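Do you really need to descale the kettle that often? 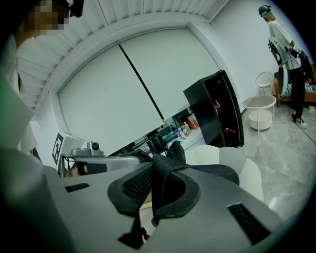
How often should I be descaling if I'm on bore water? Every 3 weeks is what I've settled on, and I'd stretch that to once every couple of months if you're on town supply and your water's reasonably soft.

I got onto this topic because my own kettle had become a bit of an embarrassment. We moved out past the edge of town in August and I hadn't given the water a second thought, being far too busy arguing with the removalists over a wardrobe. By the time the boxes were unpacked there was a crust on the bottom of the kettle you could have tiled a bathroom with, and every cuppa had little white flakes doing laps on top. My mum used to call them floaties and drink it anyway. I'm not that tough!

So, the method. I've tried the fancy sachets (Bondent makes one, and it smells strongly of lemon lollies) and I've tried plain white vinegar, and I keep going back to citric acid from the baking aisle. Two heaped teaspoons in a full kettle, bring it to the boil, switch it off and go and hang out the washing. Half an hour later tip it down the sink, rinse, boil a fresh lot and tip that out too. Vinegar does the job but the whole kitchen smells like a fish and chip shop for the arvo, and I reckon I could taste it in my tea the next morning. My other half says I imagined it.

A few of you wrote in after last month's bit on tank filters to ask about those magnetic gadgets that clip onto the pipe. I bought one, a Flurnanard, and stuck it on the line under the sink with high hopes. I left it there for 4 months and couldn't pick any difference at all, so it now lives in the drawer with the dead batteries and the takeaway menus. If yours has worked a treat, I'd love to hear about it, because I'd quite like to get my money's worth.

What has helped is only boiling what I need. I'd always been a fill-it-to-the-top person — hangover from a share house where someone else was always about to want one — and the water would sit there all day getting reboiled. Now I put in enough for two mugs and empty out whatever's left before bed. The crust still comes, just slower.

A word on the outside, too. If you've got a stainless kettle, please don't go at it with the green side of the sponge like I did. A damp cloth with a bit of bicarb brings it up nicely, and you dry it straight away with a tea towel so the drips don't leave spots. Plastic ones are more forgiving. My old Plasex had been wiped down with just about everything under the sink and still looked decent when it went to the op shop.

And don't forget the little mesh filter in the spout! Most of them pop out. Mine was so clogged that the water had been coming out sideways, and I'd been blaming the kettle for months. It had an overnight soak in a glass with a teaspoon of the citric acid, then a scrub with an old toothbrush, and now it pours straight again.

Next issue I'm tackling the shower head. If you've got a trick for the rubbery nozzle ones, send it through before then, as I'm down to poking them with a toothpick.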